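What happens to a town after its athletes come home?
Student project report, 31 July 2023

I picked this topic because I grew up in Sirnham, and when I was little our rowing club sent a crew to a big international regatta. They came back with a bronze and the whole High Street turned out. I wanted to find out what the fuss did for the club afterwards – did more people take up rowing, or did we all just wave a flag and go home?

My plan was to compare Sirnham with Histholm, which had a medal-winning crew in the same regatta. I went through the old membership books at both clubs and sent out a questionnaire. I got 66 replies, which I was really pleased with (my tutor had told me to expect a handful!).
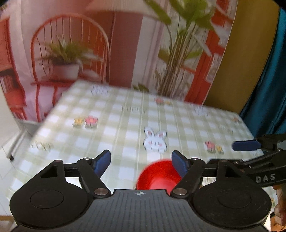
The membership books were the best bit. Sirnham had 23 junior rowers before the regatta and 14 more signed up by the end of November, so there was a proper jump. Histholm's books were harder to use as two pages had got damp and stuck together, and whoever kept them had handwriting like a spider. From what I could read, their numbers hardly moved at all.

I think a lot of that comes down to boats. Sirnham's council gave the club a grant of £3727 that winter and it went on a second-hand Trevetti training boat that beginners could use. Histholm spent their money on a dinner and a plaque. I've seen the plaque and it's very nice, but you can't learn to row in it.
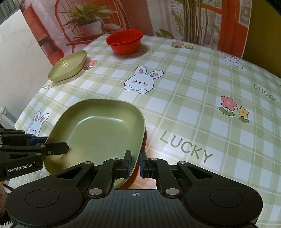
The questionnaire backed this up a bit. Most people who remembered the homecoming said it made them proud, but the ones who joined a club mostly said a friend had talked them into it, or that there was a free taster session. Only a few put the medal itself as their main reason, and I'd expected loads.

There are some problems with my results. Nearly all my replies came from people who already like sport, and I shared the link in the Umali Leisure Centre newsletter, so that's my own fault. If I did it again I'd ask at the library and the bus station too, and I'd start on the Histholm books much earlier.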